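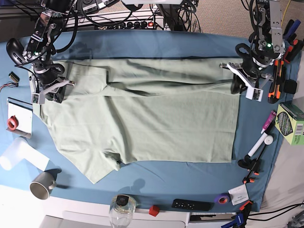 MINUTES OF THE REGULAR MEETING
Anniversary Celebration Planning Group
Wednesday, October 23, 2024
Oyelaran Hall, Upper Meeting Room

Presiding: Delphine Quintanilla
Recording: Uchenna Abubakar
Also in attendance: representatives of the Wotar Social Club, the Brirkus Street residents, and the hall office. A quorum was present.

1. Call to Order

The meeting was called to order by Ms. Quintanilla at 6:30 p.m. The agenda was adopted with one change: the item on parking was moved to follow the item on catering, as the representative of the hall office was required to leave early.

2. Minutes of the Previous Meeting

The minutes of the previous meeting were approved with a correction to item 4, where "buffet supper" should read "seated supper."

3. Matters Arising

3.1 Date and hall. The hall office confirmed that the main hall is held for the anniversary celebration on the second Saturday in June, from noon until midnight. The holding deposit of $780 has been received and a receipt was placed on file. The side room is not included in the booking. Ms. Quintanilla asked whether it could be added for coat storage and was advised that a written request would be needed.

3.2 Music. The dance band engaged for the previous celebration is not available. Two other groups have been contacted and one has replied. The matter was carried over.

4. Invitations

4.1 Form of invitation. Mr. Abubakar presented two proofs from Markent, the printer. The first was a folded card with a cream lining. The second was a flat card with a separate reply card. After discussion it was agreed that the flat card would be used. Several members remarked that at the last celebration the reply panel on the folded card had been overlooked by many guests, and that the hosts had spent a good part of the final week on the telephone.

4.2 Wording. The draft text was read aloud. The following changes were agreed:

The phrase "request the honor of your presence" is to be replaced with "invite you to join us."

The street address of the hall is to be given in full, with the side entrance named as the accessible entrance.

The line reading "Festive dress" is to be removed. A member of the Wotar Social Club asked that some guidance on dress be kept. It was agreed that "Jackets optional" would be printed in small type at the foot of the card.

The spelling of Oyelaran Hall is to be checked on every piece before printing. It appeared two different ways in the proofs.

4.3 Replies. Replies will be accepted by mail, telephone, or e-mail. Each reply card is to carry a line for the number attending and a line for dietary needs. Replies will be requested no later than three weeks before the event.

4.4 Children. There was an extended discussion on whether children should be named on the invitations. It was noted that the hall seats fewer guests at round tables than at long tables, and that the caterer charges a reduced rate for guests under 12. A motion that children be welcome at the afternoon reception and that the evening supper be reserved for adults was put and carried, with one member opposed. The card is to state this plainly.

4.5 Mailing. Envelopes will be addressed by hand. The Brirkus Street residents offered to take half of the list. The list itself is to be brought up to date before any envelopes are written — several households have moved, and a number of entries still show former names.
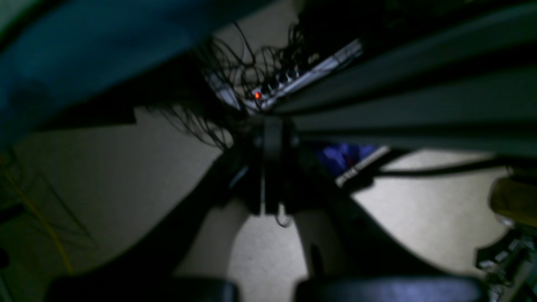
Mr. Abubakar will circulate the present list by e-mail and asked that corrections be returned to him in writing and not given in passing.

5. Budget

Ms. Quintanilla reported that the balance available for the celebration stands at $2,307 after payment of the hall deposit. The printing quotation from Markent is within the amount set aside for stationery at the previous meeting. It was agreed that the quotation be accepted, subject to receipt of a corrected proof.

A member asked whether ticket income could be counted toward the catering deposit. The chair ruled that no income may be relied upon until it has been received.

6. Catering

Menus from three caterers were reviewed. One was set aside because it does not provide table service. Of the remaining two, the members expressed a preference for the one offering a choice of main dish, including a dish without meat. A tasting will be arranged for six members. The hall office reminded those present that the kitchen may be used for warming and plating only, and that outside caterers must supply proof of insurance before the day of the event.

The cake was discussed briefly. It was agreed to order a sheet cake for serving and a small decorated cake for display. Flavor was not settled.

7. Parking

The lot behind the hall will be available from 10 a.m. The spaces nearest the side entrance will be kept for guests who need them. Overflow parking on Brirkus Street is permitted after 5 p.m., and the residents' representative asked that guests be reminded not to block driveways. A short note and a map will be enclosed with each invitation.

8. Decorations and Program

8.1 Colors. Green and white were approved for table linens. Balloons will not be used, in keeping with the rules of the hall.

8.2 Program. The order of the evening was agreed in outline: welcome, supper, remarks, cake, dancing. Remarks are to be limited to three speakers. Ms. Quintanilla will approach the speakers in person and will ask that each keep to the time given.

8.3 Photographs. Members holding photographs from earlier celebrations are asked to lend them for a display near the entrance. Each should be marked on the back in pencil with the owner's name.

9. Action Items

Ms. Quintanilla: written request for the side room; contact with speakers; reply to the second band.

Mr. Abubakar: corrections to Markent; circulation of the guest list; draft of the parking note.

Wotar Social Club: arrangements for the tasting; prices for linens.

Brirkus Street residents: names of those willing to address envelopes.

10. Other Business

A question was raised as to whether guests should be asked not to bring gifts. Opinions differed, and the chair asked that the matter be placed on the next agenda ahead of the final proof.

11. Adjournment

There being no further business, the meeting was adjourned at 8:10 p.m. The next meeting will be held in the same room, on a date to be confirmed by the hall office.

Respectfully submitted,
Uchenna Abubakar, Recording Secretary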